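Service the fingers before you touch the software

Most of the maintenance plans I get to read for two-armed cloth handling cells are written back to front. They open with calibration of the cameras, move on to joint offsets, then to a page on software versions, and somewhere near the end there is a line that says "inspect grippers". I would put that line first and make it half the plan.

My argument rests on one cell, the folding cell at Unumberg, which I have looked after through two changes of arm and one change of table. It has a parallel gripper on each side, a camera at each wrist and one overhead, and a black cover on the tabletop. Its work is picking up and folding microfibre cloths. A rigid part tolerates a worn finger for a long time. A cloth does not. It slides out at one corner, the fold comes out skewed, and the log records a planning fault.

In March the cell began dropping corners on the left side. The first response was to recalibrate, which cost a shift. The second was to retrain, which cost more. The fault was in the finger: one mounting screw had backed off, and the tip closed slightly out of line with its partner. A straight edge laid across both tips would have shown it at the start of the day.
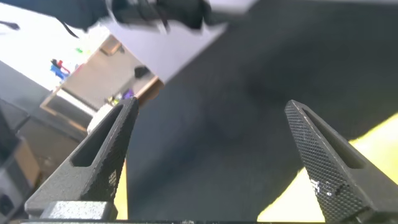 Akihiko Maruyama objects that a finger check by hand is only as good as the hand. He would have the cell close on a gauge strip every morning, log the motor current and flag any drift, with no technician involved until the flag goes up. His view is that a straight edge finds what the technician already suspects.

I accept part of this. A current log is cheap and it does not get bored. It will catch a stiff slide or a tired motor. It will not reliably catch a tip that meets its partner at a slight angle, as the closing force can look perfectly normal while the contact patch has shrunk to a line. Run the log by all means, and keep the straight edge.

The interval is where I part company with the suppliers. The Vorkamix manual we work from gives 3,000 cycles between finger inspections, a figure which I suspect was carried over from box handling. With cloth we see lint packed into the grip surface well before that. The pads look sound and feel smooth. We now brush them out every 40 cycles with a dry nylon brush and do the full check at the start of each shift. Solvent is not used. It lifts the lint, then leaves it as a paste at the bottom of the texture.

The second item on my list is cable dress. An arm that works at full stretch across a table pulls its wrist cables differently from one that works close in, and a cloth cell does both in every fold.
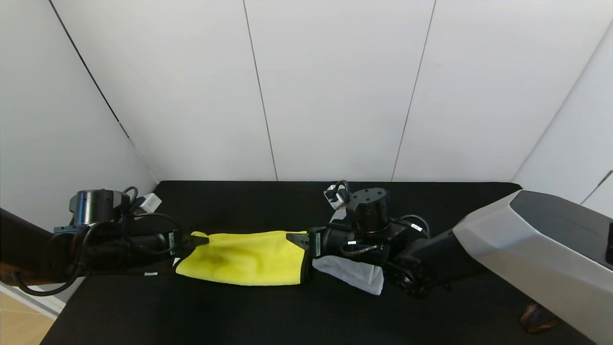
Slack should be set with both arms at the furthest reach of the real task, gripping a real cloth, and then checked again with the elbows folded. Setting it at the home position is quicker and gives the wrong answer. A loop that is too short loads the connector. A loop that is too long finds its way under the wrist and drags on the work. Label both ends of every cable while you are there. At Norðdahl, where the cell is otherwise better kept than ours, a swapped pair of wrist leads took two technicians most of a Friday to find.

The third is the table cover. It is treated as furniture and it is part of the machine. A finger that comes down to pinch a fold needs a surface that gives a little and does not travel. If the cover creeps, the pick point creeps with it, and the wrist camera will be blamed. Ours is clipped at the back edge and checked with a steel rule. Tape was tried and left a ridge.
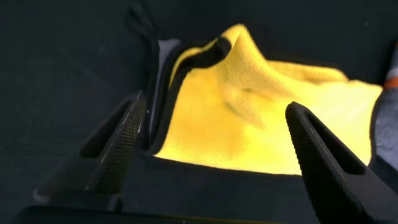
Wrist view, right fingertip against the yellow cloth. Unumberg cell.

Only when fingers, cables and cover have passed should calibration be opened, and then with a note of the finger condition written beside the result. A calibration taken on a bent tip is a record of the bend. The team at Asach keep the two sheets in separate binders, and I have asked them more than once to staple them together.

There is a cost. The morning routine takes 40 minutes, and a production manager will point out that the cell could be folding during that time. It could, and on most mornings the check finds nothing. I would still keep it at the full length, and I would want the same person to do it all week, with the brush and the straight edge kept on a hook at the cell door.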